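Minutes, Demonstration Visit, Simulation Room, Pollwood Site

Present: Shahram Salehi (chair), two operators from the Pollwood bench team, three visitors from Siregar, one visitor from Irnport. Apologies were received from Binent, who asked for a copy of these minutes.

1. Opening

The chair opened the session at 9 a.m. and confirmed the program: a short safety talk, the simulated handling run, the questions, then the bench tour. The minutes of the February session were accepted with one correction. The cycle limit in item 4 should read 700 steps.

2. Purpose of the visit

Siregar is considering the same simulation package for its own handling cell and wished to see it used on mixed objects before any purchase. Irnport attended as an observer. The chair stated that the visit covered simulation only and that no figures for the physical arm would be quoted.

3. Simulated handling run

The operators loaded the mixed object set and ran the session from the wrist view, shown on the wall screen. The object set includes wooden and stone-like pieces as well as plain white and black shapes. The visitors were told that objects are placed by a seed value, and that seed 426 was in use throughout.
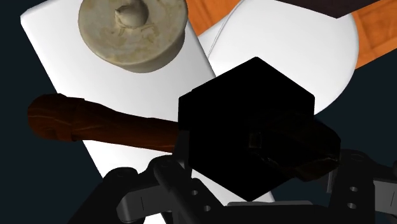
Siregar asked: can the same layout be loaded again after a run is stopped?

The layout is restored from the seed and the scene file together, and both must be from the same software release. A seed by itself is of no use if the scene file has been edited in the meantime. The operators keep the two in one folder under a shared run number.

Irnport asked how surface friction is set. The operators replied that each object carries one friction value, entered by hand, and that the values for wood were last reviewed in February. The stone values have not been reviewed. Irnport considered this a weak point and asked that it be minuted.

There was some discussion of lighting. Siregar would prefer a brighter default, as dark objects are hard to tell apart on a projected view. The chair noted that the default is deliberate and is used in all comparison runs. A second lighting file can be supplied on request.

4. Bench tour

The group moved to the bench area at 11 a.m. The operators showed the control desk and the stop circuit. Siregar asked for the drawing number of the cable guide, which is 711. The drawing itself will be sent with the handout.

5. Actions

Salehi: send the scene file, seed note and second lighting file to Siregar.
Bench team: review the stone friction values and report at the next session.
Irnport: supply comments on the friction entry sheet in writing.
Salehi: forward these minutes to Binent.

6. Next session

Saturday, same room. Siregar to confirm the number attending. The session closed at noon.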